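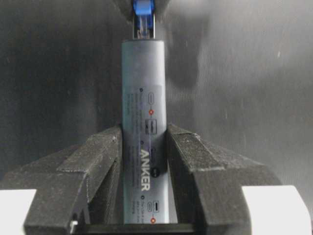
*An Anker device held between the fingers of a robotic gripper, with a USB plug fitted at its upper end.*

## Kenport centre approves equipment plan for robotic handling work

21st May

The Kenport Centre for Applied Automation has approved a spending plan for its robotic handling laboratory, covering the purchase of two further robot arms, a stock of spare gripper fingers and a new store for the objects used in daily work. The plan was adopted by the centre's management board and takes effect at once. The first orders are to be placed before the summer closure.

The laboratory studies how robots pick up, hold and connect small consumer goods, with particular attention to cables, plugs, chargers and adapters. Such items are handled in large numbers by repair workshops and returns depots in the Kenport area, and several of those businesses have asked the centre whether part of the work could be automated at a price they could afford.

Orla Hennessy, director of the centre, told the board that the present equipment had been bought piece by piece and that the laboratory had never had a budget of its own for replacement parts. Requests had been met from general funds, often after a delay of several weeks. Under the new plan the laboratory will hold a separate budget line for wearing parts, which the laboratory manager may spend without further approval up to an agreed limit.

"We have been good at finding money for machines and rather poor at finding it for the things that wear out on them," Ms Hennessy said. "A worn pair of fingers can stop a day's work as surely as a failed motor. The board has accepted that both must be planned for."

### Arms and grippers

The two new arms will be supplied by Quezada, which was chosen after a tender in which four suppliers took part. The centre already runs Quezada arms on its main benches, and staff advised that keeping to one make would allow mounts, cables and control software to be shared. A lower bid was received from another supplier but did not include installation or training, and once these were added the difference between the two was small.

Delivery is expected in November. Each arm will come with a wrist camera bracket, an emergency stop unit and a service agreement that covers parts and labour. Payment will be made in two stages, the second of which falls due only when the arms have passed acceptance tests on the centre's own premises.

Gripper fingers will be bought separately. The plan provides for 45 pairs in the first year, in three shapes, to be drawn from stock as required. Eustaquio Aguirre, laboratory manager, said that the number was based on the workshop log kept over the past year. Narrow items place the greatest demands on the fingers, he said, and staff would be asked to record the hours worked by each pair so that next year's order could be set with more confidence.

Mr Aguirre added that the laboratory had considered making all its fingers on site. The board preferred a mixed arrangement, in which standard shapes are bought in and only trial designs are made in the workshop. Staff time was the deciding matter.

### Object store

Part of the money will go towards the collection of objects that the robots are asked to handle. The present collection stands at 623 items, nearly all of them bought from ordinary shops or given by local firms. It has outgrown its cupboard, and a number of items have been mislaid or put back without their labels.

A lockable store with numbered trays will be fitted next to the benches. Each item will be entered in a register with its weight, its main measurements and the date on which it was bought. Electrical items will also carry a record of their last safety check. The register will be kept by Yolanda Quintana, who joined the laboratory as technical officer earlier this year.

Ms Quintana has asked project leaders to state their needs for the coming year in advance, including any items that must be bought in matching sets. Repeat purchases can be difficult when a product has been withdrawn from sale, and the plan therefore allows duplicates to be held where a project is expected to run for more than one year.

### Timetable and conditions

The board attached several conditions to its approval:

- No order for the arms may be signed until the floor loading of the extended bench area has been confirmed in writing.
- The service agreement must be reviewed each year and may be ended by the centre at 9 weeks' notice.
- Existing arms are to be kept in use where safe, and may not be sold or scrapped without the director's consent.
- A report on spending against the plan must be laid before the board after delivery and again at the end of the financial year.

Electrical work on the bench area has been awarded to Ukton, which will also supply additional sockets and lighting. The work will be carried out during the closure, and two benches will be out of use for part of that time. Project leaders whose work is affected have been informed.

Ezequiel Cuevas, finance officer, said that the plan had been drawn up without any increase in the centre's overall grant. Savings had been found by ending the lease on an off-site storage unit and by putting back the replacement of office furniture. A modest reserve has been set aside to meet changes in price between order and delivery. Any sum left in the reserve at the end of the year will pass to the wearing parts budget.

The board also considered a proposal to lease equipment from Urance in place of outright purchase. Leasing would have reduced the cost in the first year, but the terms did not permit changes to the wrist fittings, and these are altered often in the course of the laboratory's work. The proposal was declined, although the board asked that leasing be looked at again when the older arms come to be replaced.

Firms in the Kenport area that wish to offer items for the object store, or to discuss handling tasks of interest to them, are invited to write to Crisóforo Espinoza, head of industry liaison, at the centre's main office. Offers of electrical goods should state the age of the item and whether the original packaging is available.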